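Progress report on the Flurkmont repair evenings, second period
To: Fenna Prins, Wouters Fund
From: Els Aerts
Apr 20, 2026

You asked for a plain account of what the grant has bought so far, so I will start with the part I like least. The repair evenings are well attended and people say nice things about them. I am not convinced that they do what we said they would do in the application, which was to keep household goods in use for longer.

We have held seven evenings since September. The hall was full at five of them. The other two were thin, and I don't believe the weather was the reason, although that is what went into the minutes. Both fell in school vacation weeks, and I had asked for those dates to be moved.

The application promised that we would follow up with every visitor after three months to find out whether the repaired item was still working. We wrote that sentence quickly and it has turned out to be the hardest one to keep. Many visitors give a first name and no phone number. Of those we do reach, most say the lamp or the toaster is "fine," and I have learned not to lean on that word. When I pressed one man he admitted the toaster was in the garage. He had bought a new one the week after he came to us. I would count that as a repair that worked and a purchase that happened anyway, and our form has no box for it.

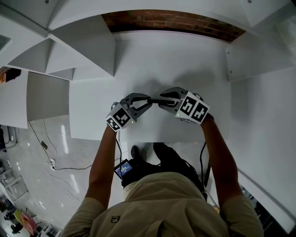 The second promise was about skills. We said that visitors would sit with the fixer and learn to do the job themselves next time. Some do. A larger share hand over the item, get coffee, and come back when it is done. The fixers don't mind, and several of them would sooner work alone. I raised this at the planning meeting in Vitthorpe and was told that people learn by being in the room. I would like to see some sign of that before it goes into a report as a result, so I have left it out of the results table.

Money. Spending is within budget on rent and printing. We are over on small parts, mainly fuses, cord, and belts for vacuum cleaners, because the original figure was copied from another town's plan and nobody checked it against a price list. I have moved the leftover travel money to cover this, as your letter allowed. The tool order from Zavport came in two deliveries, and the second was late enough that we borrowed soldering irons for an evening. I have asked for the delivery fee back and have not had an answer.

The online booking page has been less useful than its price suggests. Visitors were meant to describe the fault ahead of time so that we could match them with the right fixer. What we get is "broken" or "does not work." The sign-in sheet at the door does the same job for the cost of a pen. I recommend that we don't renew the page when the year is up.

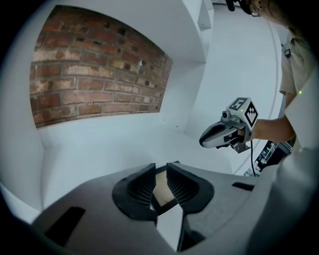

Sewing is the one part where I have fewer doubts. Zippers, hems, and torn linings come in, get fixed, and are worn out of the door. Visitors stay at the table and ask questions, and a few have come back to use the machine on their own. The application treated sewing as an extra and gave it almost no money. If the fund is willing, I would shift part of the electronics line over to it for the next period.

I should also say something about the weight figure. Our flyer claims a certain amount of waste "saved," based on adding up what each item weighs. This counts a repaired microwave as a microwave kept out of the dump, whether or not it was headed there. I have asked for the claim to come off the flyer. It is still on the current batch, and I would ask you not to quote it in the fund's yearly summary.

For the next period I propose the following:

- Fewer evenings, with none in school vacations.
- A short phone call to a small group of visitors who have agreed to it, in place of the follow-up we promised for everyone.
- A second sewing table.
- A new parts budget based on what we have really spent.

The receipts are in the folder I sent to your office. The one for the replacement kettle is missing and I am still looking for it.

Els Aerts

Related items
Flurkmont repair evenings: first period report
Wouters Fund: rules for moving money between budget lines
Vitthorpe planning meeting, minutes
Sign-in sheet, revised
What to bring to a repair evening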